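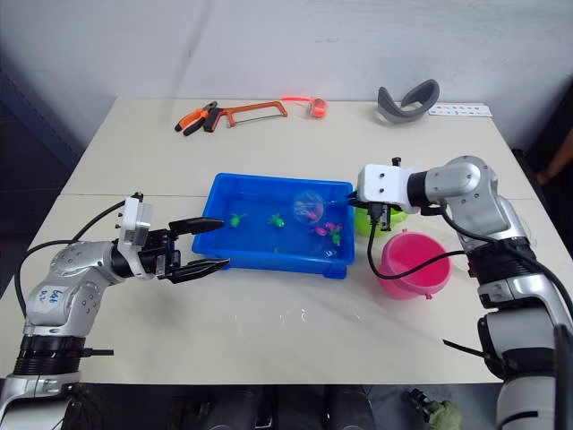 4. Registering and storing samples

Read this section before you put anything in the freezer. Most people read it after, which explains the length of section 9.

Cilora is the catalog software your lab uses to keep track of swabs, tissue and serum from field collections. It knows what a sample is, where it came from, who may touch it and which slot it lives in. It knows none of this until you type it in.

4.1 Before you start

You will need:

A Cilora account with the Curator role. Viewers can look at everything and change nothing, a condition many of them find restful.
The field sheet for the collection trip, legible or accompanied by its author.
A roll of Astus cryo labels. Office labels fall off in the cold, one by one, over a period of months, and collect at the bottom of the box like leaves.
A label printer that has been switched on and has paper in it.

Note: Species names must match the built-in list. "Bat, small" is not on the list. Neither is "Bat, small, angry," though it has been requested.

4.2 Creating a collection

1. Sign in and choose Collections, then New.

2. Enter the trip name. Use the site and the month, for example Drastgate April. Do not use "Test," "Test final" or your own initials. The database at our first customer site still has three collections called Test, and one of them holds real samples.

3. Pick the site from the map, or enter the coordinates by hand. If the pin lands in the ocean and you were not on a boat, you have swapped the two numbers. Swap them back.

4. Attach the permit as a PDF. Cilora will not let you go further without one. Uploading a blank page to get past this step works, and it also sends an email to your biosafety officer.

5. Choose Save. The collection is now open and will accept samples until you close it.

4.3 Adding samples

1. Open the collection and choose Add samples.

2. For a handful of tubes, type them in. For a full trip, choose Import and select your spreadsheet. The importer takes up to 2000 rows at a time and rejects the whole file if one row is bad. It will tell you which row. It will not tell you about the next bad row until you have fixed the first.

3. Match your column headings to the Cilora fields. Date collected and Date received are different fields – the gap between them is how reviewers work out how long the cooler sat in the truck.

4. Set the hazard group for each sample. If you don't know, choose Unknown, and the sample will be handled as the higher group until someone does.

5. Choose Preview and look at it. Check the first row, the last row and one in the middle. If every animal weighs the same, a formula has been dragged.

6. Choose Commit. Each sample gets an ID beginning with the site code.

Caution: Sample IDs are permanent. You can retire one, but you can't edit or reuse it. Tien-fu Hsiao, who wrote this part of the software, has been asked to make an exception on many occasions and keeps the requests in a folder. 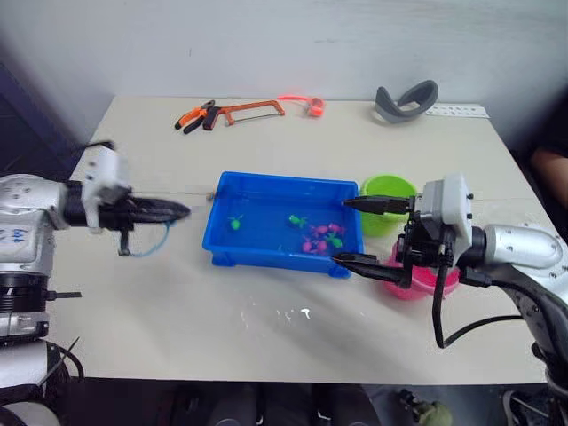 4.4 Assigning storage

1. Choose Storage, then the freezer, then the rack. Freezers go by whatever name your lab gave them when they were installed. If yours is called Fang, that was decided before you arrived and is best left alone.

2. Select a box with free positions. Free positions are green, taken ones gray. Orange means that Cilora and the last inventory disagree.

3. Drag the samples to the box, or choose Auto-fill. Auto-fill works left to right and top to bottom, and has no interest in your system.

4. Print the labels now, before you open the freezer. Stick each one lengthwise, with the barcode running up the tube. Wrapped sideways, the code curves out of reach of the scanner and you will be typing IDs in thick gloves.

5. Scan the box, then each tube as it goes in. A single beep is good. Two beeps mean wrong position.

6. Shut the freezer door. Cilora cannot do this for you.

Caution: Do not refreeze thawed material under its old record. Choose Log thaw first. The count shows on the sample page for good, and after 2 thaws the sample drops out of the default search.

4.5 If something goes wrong

Error 54 (position occupied): another tube is already there, at least on paper. Go and look. If the slot is empty, choose Report missing and brace yourself for the form.

Import stuck at the last row: there is a blank line at the end of your spreadsheet. Delete it, even if you can't see it.

Label prints in the wrong language: change it under Printer, not under Profile. We know.

Last revised 15 August 2023. For closing a collection and sharing it with another lab, go to section 5.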